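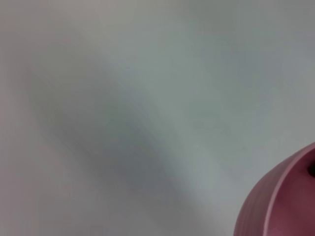

By the time the after-school crowd at Milovside High gets its snacks put away, the robotics club has already argued about thresholds, file names and who left the charger at home. It's loud in there, and I loved every minute of it!

The club is getting ready for the Korletey Challenge in December, a student contest in Clavenberg where two robot arms share one table and one set of dishes. Points come from handling tableware gently. Speed counts too, but a chipped rim wipes out a whole round, so the team has spent the fall on patience.
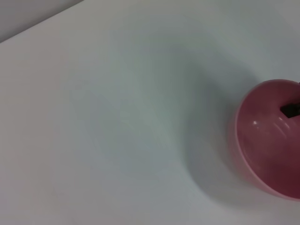
*The pink bowl, a club favorite.*

Everything the students learn goes through Brosura, their name for the program they wrote to sort practice runs. They set themselves a goal of 3,000 runs before the contest, and when I visited the log stood at 988. The whole room was itching to hit 1,000 (there was talk of cake). Each run gets a short note from whoever was driving, and the notes are a joy to read: "too eager," "nice wrist," "ask about left arm."

Bowls are harder than they look. A curved wall gives a gripper finger very little to settle against, and the two arms have to stay out of each other's way while one of them reaches in. 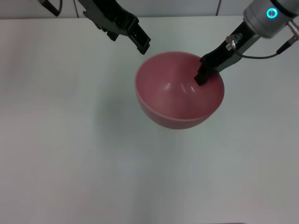 Priyanka told me that the driving is the easy bit to love, and that what hooked her was going back through the logs at night and finding the exact run where a habit went bad. Half the club seems to feel the same way. They swap run numbers in the hallway like other kids swap songs!

New members start on the keyboard, move up to the hand controls, and get a turn with both arms once they can explain a failed grasp to the group.

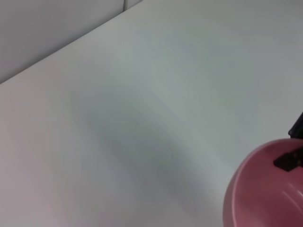 ## Want to join in?

The club takes students from every grade, and no coding background is needed. Sign-up sheets are outside the shop room through 9/19/25. Bring a notebook and a snack to share.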